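Lab robotics board > Standards and practice > "Rule 7: the needle is never out of the jaws"

stoecker_b
Our bench rules for automated suturing got a refresh in January, and rule 7 now says the needle must be gripped or in tissue at all times during a run. Any violation voids the run. Hartmut Frerichs wrote it, and Hartmut has never met a rule he couldn't make shorter and meaner. I'm supposed to sign by 5 pm. Does anyone else run it this way?

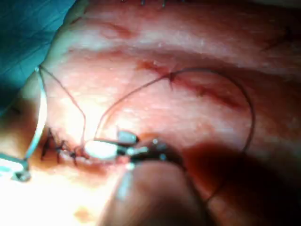 Voiding runs is a big hammer, and my quarrel is with what gets voided. We lose the whole log over one parked needle, including all the parts where the controller behaved itself. Thread management has no rule at all, meanwhile. Look at the wide loop going across the right side of the tissue and down into the shadow of the instrument arm. Perfectly legal under the Grikurura sheet! You could lasso a calf with it. I'd trade rule 7 for one sentence on slack.

nrpyo
We had the same rule and dropped it. People started writing "needle status: nominal" for everything, which told us a lot about people and very little about needles.

FrerichsH
I can read this board, Bastian.

The rule is short so that it gets read. The previous version was 17 pages and the only one who finished it was me, twice. If a needle is out of the jaws, the software has to know where it went. Ours doesn't. Until it does, void the run.

stella_kombo
Siding with Hartmut, which I don't enjoy. At Wondside we allow a parked needle under three conditions: it stays inside the camera view, the driver doesn't travel over it, and the operator calls it out loud. The third one gets skipped by everybody, me included.
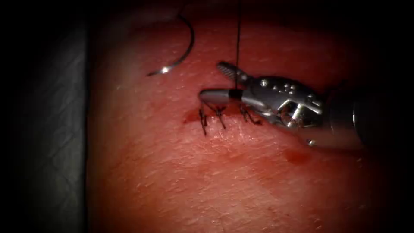
Needle parked upper left, driver over the stitches. Legal at Wondside if somebody called it, void under rule 7.

nrpyo
So you agree with Hartmut by having a completely different rule.

stella_kombo
I agree with him in spirit. In practice I'd like to get home for dinner.

azu_chavez
Two things. First, split the sanction: void the segment, keep the log. We number ours, and segment 423 is famous here for all the wrong reasons, but I'd hate to have thrown out its neighbors. Second, "gripped" needs a definition. Both jaws closed? Closed with force? The Allura template leaves it to the site, and the site leaves it to whoever is on shift.

FrerichsH
Segment voiding I can accept. "Gripped" means gripped.

azu_chavez
Put that in the glossary, it'll be a bestseller.

stoecker_b
And slack?

FrerichsH
Send me one sentence. Max 20 words.

stoecker_b
"Loose thread outside the working area shall be gathered before the next stitch is started." Counted it on my fingers, I'm well under.

nrpyo
Define "working area."

FrerichsH
Thread locked until Bastian signs.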